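ペストロウ国際住宅管理組合 第8回定例理事会 議事録

日時　2009年2月9日　19時00分から21時10分
場所　1階集会室
出席　理事長 大森、副理事長 Mimoza Kolev、会計担当 篠田、設備担当 Hemi Quinlan、広報担当 久保田、監事 有賀
欠席　防災担当 三枝（委任状提出あり）
管理会社　エルモント管理 梶、野々村
議長　大森
書記　久保田

定足数の確認
理事6名中5名の出席、1名の委任状提出により、規約に定める定足数を満たしていることを議長が確認し、開会を宣した。

1　前回議事録の承認
前回議事録について、3ページの「給水ポンプ」を「排水ポンプ」に訂正することとし、そのほかは原案どおり承認した。訂正後のものを掲示板に貼り出す。署名は大森、Kolev、有賀の3名。

2　会計報告
篠田より1月分の収支について報告があった。管理費の未収は2住戸。うち1住戸は口座変更の手続き中で、来月分と合わせて引き落としの予定。もう1住戸は3か月目に入っており、エルモント管理から書面を出したが返答がない。
Kolevより、書面が日本語のみであるなら英語を付けたほうがよいとの意見があった。梶より、当該住戸の区分所有者は国外に居住しており、書面は室内の賃借人あてではなく所有者の届出住所に送っているとの説明があった。英文を付けて再送し、次回までに返答がない場合は電話で連絡を取る。
駐輪場使用料について、ステッカーの再発行手数料を現在の500円のままとするか、1000円に上げるかを協議した。昨年10月以降、紛失による再発行が増えているが、印刷費そのものは変わっていない。有賀より、手数料を上げるには使用細則の変更が必要で、総会に諮ることになるとの指摘があった。今年度は500円のまま据え置き、総会の議案とするかどうかは次回あらためて協議する。

3　排水管の高圧洗浄について
Quinlanより、各戸の専有部分および共用立て管の洗浄について説明があった。
前回の洗浄では不在住戸が多く、立て管の途中の階で作業ができなかった住戸が残った。その後、東側の系統で台所の流れが悪いという申し出が3件あり、うち1件は流し台下の接続部からの漏れで、洗浄とは関係がなかった。残り2件は同じ系統の上下の住戸である。
見積りはZument設備とクネジェヴィチ工業（Kneževič）の2社から取得した。作業範囲は、台所、浴室、洗面、洗濯機用の排水口の4か所で、両社とも同じ。違いは次のとおり。
Zument設備は予備日を1日含む。予備日に作業できなかった住戸は、後日個別に有償で対応する。共用部の排水桝の清掃は別料金。
クネジェヴィチ工業は予備日を含まないが、排水桝の清掃を含む。予備日を追加した場合の金額は口頭で聞いたのみで、書面はまだ届いていない。
篠田より、予備日と排水桝の清掃を両方含めた総額で比較しないと判断できないとの意見があり、一同了承した。Quinlanが両社に条件をそろえた見積りを依頼し、次回の理事会に提出する。
作業時の立ち会いについて、鍵の預かりは行わないことを再確認した。前回、作業員に鍵を渡してほしいという申し出が管理員にあったが、断っている。今回も同様とし、案内文に明記する。

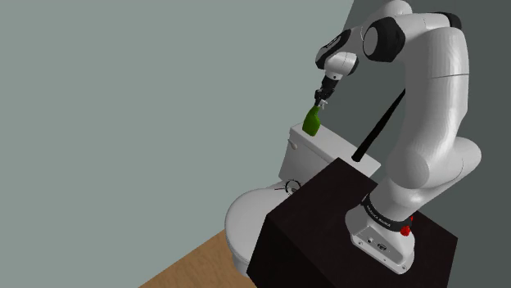

作業当日は各戸の流し台の下と洗濯機の周囲を片付けておいてもらう必要がある。前回の案内文ではこの点が裏面に小さく書かれており、作業員が到着してから片付けを始める住戸があったため、時間が押した。今回は表面の上のほうに書く。
洗濯機の防水パンについて、洗濯機が大きく排水口に手が届かない住戸では作業ができない。無理に動かして給水栓を傷めた場合の責任について質問があり、野々村より、作業員は原則として洗濯機を動かさず、居住者の側で動かしてもらうとの回答があった。
案内文は日本語、英語、中国語の3か国語とする。英語はKolev、中国語はエルモント管理が手配する。

4　2551号室の騒音の申し出について
下階の居住者から、深夜に家具を引くような音がするとの申し出が書面であった。梶が2551号室の居住者に聞き取りを行ったところ、深夜に帰宅することはあるが家具は動かしていないとのことであった。
Quinlanより、当該系統の配管が壁の中で鳴っている可能性もあるため、音のした日時を記録してもらってはどうかとの提案があった。下階の居住者に記録用紙を渡し、2週間分を記入してもらう。
全戸あての注意文は今回は出さない。有賀より、特定の部屋を想像させる文書は避けるべきとの意見があった。

5　集会室の利用について
集会室の利用申し込みが週末に集中している。現在は先着順で、申込書を管理員室の箱に入れる方式である。同じ日に2件入っていて、どちらが先か分からないことが昨年10月に一度あった。
久保田より、申込書に受付時刻を書く欄を設ける案が示され、了承した。箱は廃止し、管理員の勤務時間内に手渡しとする。
Kolevより、夜間しか申し込めない居住者への対応について質問があった。梶より、管理会社の受付窓口へのファクスでも受け付けられるとの回答があったが、管理員の手元の台帳と時間差が出るため、同日に重なった場合の扱いを決めておく必要がある。久保田が案を作る。
椅子の不足について。現在104号室の前の倉庫に予備の折り畳み椅子を置いているが、脚のゴムが取れているものが多く、床に傷が付く。ゴムのみの購入で足りるか、篠田が確認する。使えないものは粗大ごみとして処分する。

6　玄関ホールの照明
自動ドア内側の照明が1か所点滅している。管球の交換では直らず、安定器の不良とみられる。エルモント管理で手配し、費用は小修繕費から支出する。
あわせて、点灯時刻がまだ夏の設定のままであるとの指摘がQuinlanからあった。管理員がタイマーを調整する。

7　ごみ置き場
資源ごみの日に、中身の残った容器が出されることがある。回収されずに残ったものは管理員が洗って次の回に出しているが、負担が大きい。
掲示の文面について協議した。現在の掲示は文字が多く読まれていないとの意見が複数あった。久保田が短いものに作り直し、3か国語で掲示する。スプレー缶と電池は別の箱に入れることも合わせて書く。
粗大ごみの無断放置は1月に2件。うち1件は貼り紙の後に引き取られた。残る1件のマットレスは今月末まで置き、その後管理組合の費用で処分する。
Kolevより、退去時に放置される例が多いので、賃貸に出している所有者あてに退去時の手続きを文書で知らせてはどうかとの提案があり、梶が文案を次回提出する。

8　防災訓練
三枝より書面で報告があった。春の訓練は、消防署の都合により、昨年より遅い時期になる見込み。消火器の訓練と安否確認の訓練を同日に行う。安否確認は玄関ドアに札を掛ける方式で、札を紛失した住戸には当日までに再配布する。
訓練の参加者は前回がおよそ40名であった。案内を早めに出すこと、英語の放送を入れることの2点について、三枝に検討を依頼する。
備蓄の飲料水の期限について、篠田より台帳と実物の期限が合っていない箱があるとの報告があった。次回理事会の前に篠田とQuinlanで倉庫を確認する。

9　大規模修繕に向けた準備
建物診断の時期について意見交換を行った。長期修繕計画では来年度に診断を予定しているが、外壁の北面にひびがあるとの申し出が居住者からあった。梶より、目視では表面の仕上げの範囲とみられるが、足場なしで確認できる高さに限りがあるとの説明があった。
有賀より、診断を管理会社に任せるか、別の設計事務所に依頼するかを先に決めるべきとの意見があった。大森は、総会で居住者の意見を聞いてから決めたいとした。Quinlanは、総会までに少なくとも2社から診断の費用を聞いておきたいと述べた。
費用の聞き取りは進めることとし、依頼先の決定は総会後とする。

10　その他
（1）掲示板の鍵が固くなっている。管理員が潤滑剤を差して様子を見る。
（2）来客用駐車場に長時間の駐車がある。利用票の未掲示が続く車両について、管理員が番号を控える。
（3）エレベーターの定期点検の日程は、決まり次第掲示する。点検中は1台ずつ止めるため、引っ越しの予定のある住戸は事前に管理員へ連絡のこと。
（4）Kolevより、次期理事の候補について、輪番表の順番に当たる住戸のうち2住戸が空室であるとの報告があった。次の順番の住戸に大森が打診する。
（5）ペット飼育の届出について、届出のない犬がいるとの話が寄せられたが、住戸が特定できないため、一般的な届出のお願いを掲示するにとどめる。

次回までの担当
Quinlan　洗浄見積りの取り直し、備蓄水の確認
篠田　椅子のゴム、備蓄水の確認
Kolev　洗浄案内文の英訳、未収住戸あて書面の英訳の点検
久保田　集会室申込書、ごみ置き場の掲示
梶　退去時手続きの文案、2551号室の下階への記録用紙、照明の手配
大森　次期理事の打診

次回は3月の第2週に集会室で行う。時刻は今回と同じ。

以上をもって議長が閉会を宣した。

書記　久保田
議事録署名人　大森、Quinlan、有賀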